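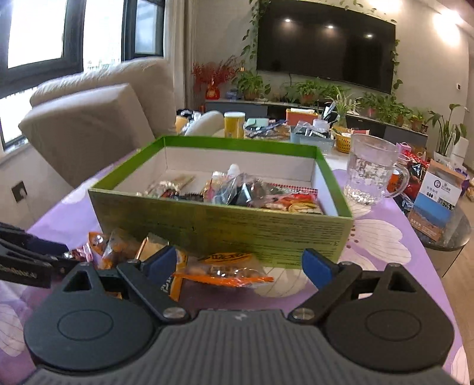 Snack and Tea Point Check — Hesstead Community Hall

Inspected June 17, 2025, before the afternoon clubs arrived.

1. Snack box: OK
Everything in it is packaged, as we ask. Do please keep reading the dates when you top it up, and move the older packets to the front — I found one two days past its best in April, tucked right underneath.

2. Allergen sheet: needs attention
The sheet is up by the hatch but the bottom line has faded so badly I had to guess at it. A fresh print, please, and a bit larger if the printer will oblige.

3. Fridge temperature: OK
Reading of 6 on the dial thermometer, a touch warmer than I'd like, so I've nudged it down one notch and will look again on my next visit.

4. Kettle and lead: OK
Lovely and clean, thank you whoever descaled it!

5. Floor by the sink: needs attention
The mat still curls at the corner. Dunstan Room has a spare.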